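Can our council really stop a street preacher from using the town square?

Reading time: 3 min

Posted by Marwa Ashour

I live in Judgate and I help run a small discussion group that meets above the library. We have people of several faiths and people of none, and we try to talk about things that the local paper tends to skirt round.

Since June the council has been asking anyone who wants to speak in the square to fill in a form and send it off 8 working days ahead. It covers "religious, political or campaigning address". A man who has preached there on market days for years was told to pack up because he had no form. The week after, two women handing out leaflets criticising religious courts were told the same. Neither lot was using a loudspeaker.

The council says the form is there to keep the peace and that it has had complaints. I asked how many and was told they don't hold that figure. Our group wrote a letter, which got a polite reply saying that everyone's views are respected.

What I want to know is whether they can do this at all, and what a group of ordinary people with no money can do about it. I don't agree with the preacher on much. I do think he should be able to say it, and I think the women should be able to answer him.

Gladys Magesa

I was clerk to a parish council for a long time, though not yours, and I am not a solicitor. Take this as a starting point.

In England there is no general rule that you need permission to stand in a public place and speak. Free expression and freedom of religion are both protected under the Human Rights Act. They can be limited, but the limit has to be set down in law and has to be in proportion to whatever problem it is meant to solve. Being offended by a sermon, or by a leaflet, is not usually enough by itself. The courts have said more than once that free speech includes the irritating and the unwelcome.

So the first thing is to find out what power the council thinks it is using. There are a few it could be.

1. A public spaces protection order. These have to be consulted on and published, and they last up to 3 years before they must be renewed. If there is one, you can ask for a copy. There is a short window for challenging a new one in the High Court, so look at the date it was made.

2. A byelaw. Older than most people think, and often about noise or obstruction more than what is being said.

3. Ownership of the land. Some squares that look public belong to a developer, and the owner can set terms. Ours had a strip along the shops that belonged to a property firm, and you could only tell from the plan.
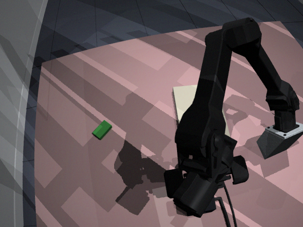 What to do next

Send a freedom of information request. Ask for the legal basis of the form, any equality assessment, and the number of complaints received. They should reply within twenty working days. If they refuse, ask for an internal review, and after that you can go to the Information Commissioner.

Then ask your ward councillor to put a question at full council. It goes in the minutes, and officers take more care over an answer that is going to be written down. If your council takes petitions, check the threshold. In Drelberg, where my sister lives, it takes 490 names to get a debate, and they got there with a clipboard outside the post office.

Keep the preacher and the leaflet women in the same letter. It is much harder to brush off — and it shows you are asking for one rule for everyone.

Alaoui

Leafleting can be different from speaking. Some councils have designated areas where you need consent to give out free printed matter, but as far as I know political and religious leaflets are exempt from that. Worth quoting at them.

Jumwood

They do this everywhere now. Our lot spent 3000 pounds on signs about "respectful use of shared space" and then moved on a carol group. Just turn up on Monday and speak. If an officer asks you to leave, ask him which law and write down what he says.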